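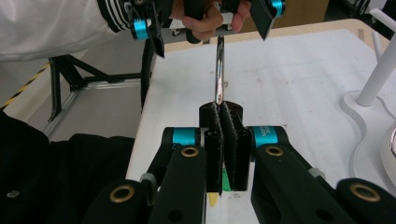 Kiscombe Data Help Desk

I sat down last week with the woman who runs our spreadsheet drop-in, and I had one question: why do my dates keep going weird? She laughed (kindly!). "You're mixing two date formats in the same column," she told me. "Excel guesses, and it guesses wrong."

Her biggest cleanup so far was the Lorton mailing list, 1,941 rows, and 282 of them had the day and month swapped. Ouch. "I format the column as text before I paste anything in," she said, "and then I convert it in one go."

I tried it on my own list over lunch and it took me 30 minutes, mostly because I kept chatting. She's writing up the steps for the Testport folder next.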